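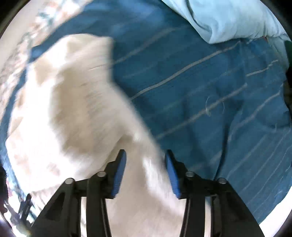

Ordenar la ropa con una pinza de mano: trucos después de un mes con el kit de Flitness

Llevo desde agosto usando el kit de aprendizaje doméstico de Flitness y estoy encantada, así que aquí van mis apuntes. Para quien no lo conozca: tú haces la tarea con la pinza en la mano, la pinza lo graba y el servicio usa esas grabaciones para enseñar a un brazo robótico a hacer lo mismo en tu mesa. El mío, un Cono de segunda mano, está fijado a la encimera del lavadero. Lo alquilo por 50 al mes, con la pinza y la base de carga incluidas, y se puede parar cuando una quiera.

Empezar por el montón, sin colocarlo antes

Mi primer error fue preparar la ropa con mimo, cada prenda estiradita y separada. El brazo aprendió a trabajar con ropa estiradita y separada (¡qué maravilla de vida tendría yo!) y se quedaba parado ante un montón de verdad. Volcad la ropa tal como sale y grabad así. Mezclad también lisos con rayas y estampados, claro con oscuro, fino con grueso.

Dónde agarrar

Las telas gruesas, por un pliegue que sobresalga. Con las finas va mejor acercarse casi a ras y cerrar despacio, que si no se escurren o se vienen tres cosas a la vez. Las sábanas bajeras merecen capítulo aparte: buscad una esquina con la costura hacia arriba y no soltéis hasta tenerla fuera del montón. A mí me costó dos tardes cogerle el punto y ahora me sale sin pensar.

Ritmo

Despacio al acercarse, parada cortísima, cerrar, levantar. Si movéis la mano a tirones, la grabación se rechaza y toca repetir. La aplicación admite hasta 18 repeticiones por sesión y yo me planto bastante antes, porque la muñeca se nota. Apoyar el codo en la encimera ayuda muchísimo.

Luz

Persiana a medias. Con el sol de las cuatro de la tarde cayendo sobre una sábana clara se pierden los pliegues, y el brazo luego va a ciegas en las prendas blancas. Una lámpara de techo normal y corriente me ha dado mejores resultados que el flexo.

Ropa infantil y estampados grandes

Grabad unas cuantas tandas solo con ellos. Mi brazo confundía el borde de un dibujo con el borde de la tela e intentaba pellizcar en medio de la nada. Después de un jueves entero dedicado a los estampados ha mejorado una barbaridad, y eso que los nuestros son de los que llevan de todo.

Limpieza de las almohadillas

Paño apenas húmedo y a secar al aire. La pelusa se mete en el relieve y resta agarre, sobre todo tras las toallas. Un cepillo de dientes viejo la saca en un momento.

Lo que mejoraría

El manual, que viene en una traducción muy rara, y la base de carga, que baila. Le puse un trocito de fieltro debajo y arreglado.

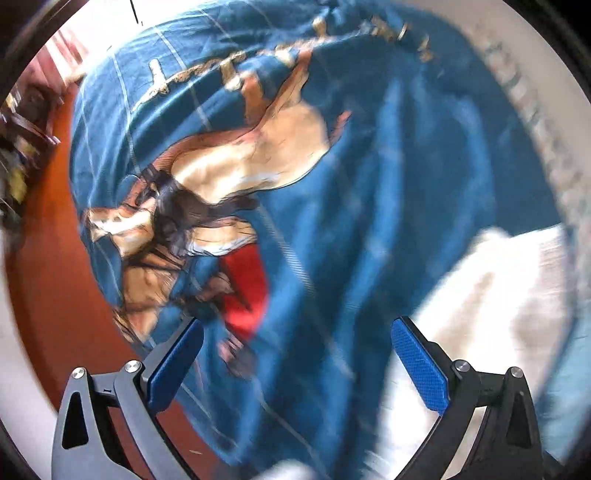 Mechthild Imhof escribe que ella tiene el mismo kit con un brazo Wyss y que la parada antes de cerrar le daba problemas: el suyo la copiaba tan bien que se quedaba pensando encima de cada calcetín. La ha acortado a la mitad y va mucho más suelto. Pregunta también si las tandas de estampados hay que etiquetarlas aparte.

Yo las guardo con etiqueta propia, Mechthild, así puedo borrarlas si salen mal sin tocar lo demás. Y me apunto lo de la parada, ¡esta semana lo pruebo con las toallas!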